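3. Collection of Demonstrations

3.1 Scope of the collection

The learning system described in Section 4 is trained only on demonstrations given by people. No scripted motions and no simulated rollouts were used at any stage. This section sets out how the demonstrations were gathered, who gathered them, and under what rules a demonstration was kept or set aside. The final set, referred to below as the Clovside set, holds 3,613 accepted demonstrations of short tabletop tasks.

Each demonstration was given with a hand-held gripper carrying its own wide-angle camera. The operator holds the tool, closes its two fingers on an object, moves the object, and lets go. The camera view is stored together with the opening of the fingers and the estimated path of the tool. The same view is later available to the robot, whose wrist carries a matching camera and matching fingers. The policy is therefore never shown a viewpoint that it will not have at run time.

3.2 Sites and operators

Collection began in January in working offices. A laboratory bench was considered and rejected at an early stage. In a trial at the Mendoza site, policies trained on bench data did poorly when the desk edge was curved, when chairs stood close behind the desk, or when the ceiling lights entered the view. Offices supply these conditions without any staging. Furniture was left where the occupants had it, and operators were told not to clear away items that did not belong to the task.

Five operators took part. Fatemeh Ghasemi and Higinio Zepeda gave the first demonstrations and wrote the operator guide. Yatziri Zamudio, Iraís Cisneros and Nisreen Qaisi joined once the guide was stable. The three later operators had no earlier experience with the tool. Each completed a practice period of 30 demonstrations, none of which entered the set.

3.3 Task design

A task is defined by a target object, a starting area and an end condition. The end condition is always stated in terms that a reviewer can check from the video alone, such as "the bottle stands upright on the coaster and the fingers are open." Conditions that depend on force or on the judgment of the operator were dropped from the task list after the first review.

Bottles, mugs and small boxes make up most of the targets. Clear bottles were given special attention. Their outlines are weak against a light wall, the background shows through the plastic and is bent by it, and the liquid inside may move after the bottle has come to rest. A dark label gives the policy something stable to follow, but the label is often partly covered by the fingers once the grasp is made. For this reason the guide asks operators to approach slowly over the last part of the path, so that several views of the label are recorded before the fingers close.

Other objects remain on the desk during every demonstration. They are moved between groups of demonstrations, never within one. The aim is to keep the policy from tying the target to a fixed neighbor. In early data, the policy learned to reach for whatever stood next to the mug, and the rule was added in response.

3.4 Recording procedure

The operator starts with the fingers open and the target in view. The recording must include at least a short period in which the tool is held still, which the path estimate needs in order to settle. The operator then carries out the task at an even pace. Corrections are permitted. A missed grasp followed by a good one is kept, since the policy benefits from seeing how an error is repaired. A dropped object ends the demonstration.

The lower part of each view is masked in black before storage. The mask covers the area nearest the tool body, where the operator's hand might otherwise appear, and it is the same for all sites. Figure 3 gives views from one office after masking.

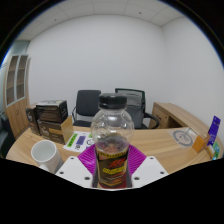
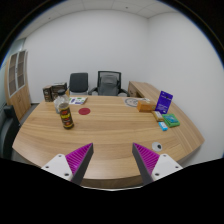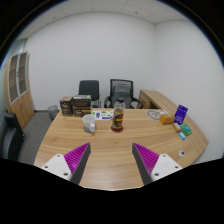
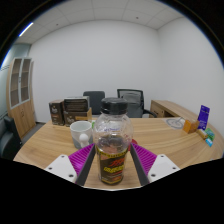

Figure 3. Views from the camera on the hand-held gripper, one office, bottle task. The order of the panels does not indicate order in time.

3.5 Review and rejection

Every demonstration was examined by one reviewer who had not recorded it. The reviewer marked whether the end condition was met, whether the target stayed in view during the approach, and whether the path estimate was continuous. Demonstrations that failed the first test were removed. Those that failed only the second were sent to another reviewer, and the decision of the second reviewer was final.

Breaks in the path estimate were the most common cause of rejection. They occurred mainly when the tool was brought very close to a plain wall, or when the operator turned it quickly between the grasp and the placement. The Flileck tracking package used in the first sessions was sensitive to both. A change to its starting routine reduced the number of breaks, and the affected groups were recorded again in full.

Disagreement between reviewers was concentrated in tasks where the end condition called for an object to be "upright" or "beside" another. The wording was tightened to state which surfaces must touch, and the earlier demonstrations of those tasks were reviewed a second time under the new wording.

3.6 Storage and division of the data

Accepted demonstrations are stored with the site, the operator, the task and the group number. Training and test data are divided by site, so that no office appears in both parts. The 2 test sites were chosen before collection began and were not visited by the operators until the training part had been closed. Preparation of the files was carried out with the Desance tools, in the version listed in Appendix B.

Operator identity is not supplied to the policy. It is kept in the records only to allow the comparison in Section 5.2, where policies are trained with one operator left out in turn.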